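November, a little before midnight

I should be asleep, but I spent the whole day with the house rules open in one window and the arms humming behind me, and I want to get some of it down before I turn it into something more polite for the Clandix meeting.

The rules now run to 13 pages. When I started at Riltov they fit on one sheet taped inside the cabinet door, and I'm not sure we were any worse off. Most of the growth came out of the Donati visit in the spring. They asked what standard we worked to for two arms sharing one table, and there was a long silence, and then we all went away and wrote one. It reads like a thing written after a long silence. "Operators shall maintain adequate awareness of both manipulators." Adequate to what? I have never met a person who thought their own awareness was inadequate.

Rule on speed

This one I'll defend. Slow for anything new, slow again after any change to the grippers, and no going faster until somebody other than the person who made the change has watched it run. It costs us maybe an hour each time and I grumble through every minute of it. But it says what to do and when to stop doing it, so you can tell whether a person has followed it. That puts it ahead of most of the document.

I did follow it today, for the record. I had swapped a finger pad after lunch, and I waited for my second pair of eyes, who was on the phone, and who stayed on the phone. I drank two coffees. Then we ran it slow and I signed the sheet, and so did they.

Rule on logging

Every trial gets a number and a line. We reached 741 this afternoon. I went back through the old lines looking for why we set the approach height where we did, and what I found was "ok," "ok," "ok," "slightly off," "ok." The rule says to log every trial and we have logged every trial. If Eklow ever does send an auditor, the auditor will be delighted. I still don't know why the approach height is what it is. My guess is that somebody typed it in during the first week and the rest of us were too shy to touch it.

I'd trade all of it for a short paragraph at the end of each session in which a person says what they changed and what they expected. I said this in September and was told that free text can't be searched. Neither can "ok," in any way that helps me.

Rule on the shared space

Now the one that took up my day. The text says that one arm holds while the other moves, unless the task "requires coordinated motion." That exception swallows the rule. Every task we care about requires coordinated motion. A big carton can't be handled politely, one arm at a time, like people passing through a door. So in practice the rule applies to the easy jobs that don't need it, and goes quiet for the jobs that do.

What I want in its place is a stated gap between the two grippers, written down for each kind of object and measured to the parts that stick out, so that brackets and camera mounts count as part of the arm. We keep drawing the arms in our plans as if they ended neatly at the fingers. They don't. There's a bracket, there's a camera on top of it, there are cables, and all of that swings along with the wrist whether or not the drawing has heard of it. I put a line in the margin about cables in particular, because the present text mentions them only under "housekeeping," next to the part about food.

I know the answer I'll get. The planning software already checks for collisions. It does, against the model we gave it, and the model is only as honest as the last person who updated it. I asked who that was and got three different answers, one of them me. So tomorrow I go through the model against the hardware, with calipers, before I say another word about other people's paperwork.

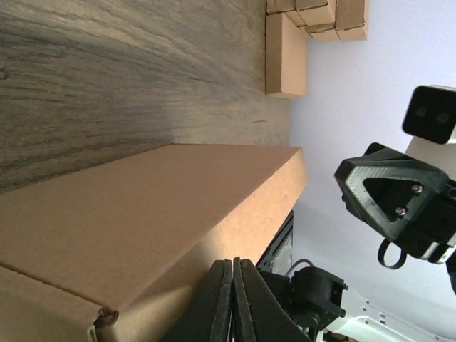

Rule on the wrist camera

Keep the view clear of "unnecessary equipment." I crossed this one out in pencil. With two arms working over one large box, each camera is going to get plenty of the other arm, plus its own fingers, and I don't see how you would prevent it short of sending one arm home. What I'd ask for is a plain check before the session – lens wiped, mount screws tight, cable not dragging – and a note if any of it has been altered since the last run. A person can do that in the time it takes to find the pencil.

Rule on stopping

Anybody in the room may stop the arms for any reason, without explaining. I have no quarrel with a word of it. My only worry is that we've put it on page 7, between the battery storage and the visitor badges. It should be the first line on the first page, in type you can read from the door.

The Clandix people want a compliance figure for the slide. We are at 100 percent, apparently. I asked what it was a percentage of and was told that it was a percentage of the rules that can be measured, so the one about adequate awareness doesn't count, and neither does the one with the exception in it. I'll let them have their slide. I'll bring my penciled copy too and see if there's time.

To do: calipers from the other bench, spare pads, ask again about the approach height. Move the stop rule to the front myself and wait to see how long it takes for anyone to move it back.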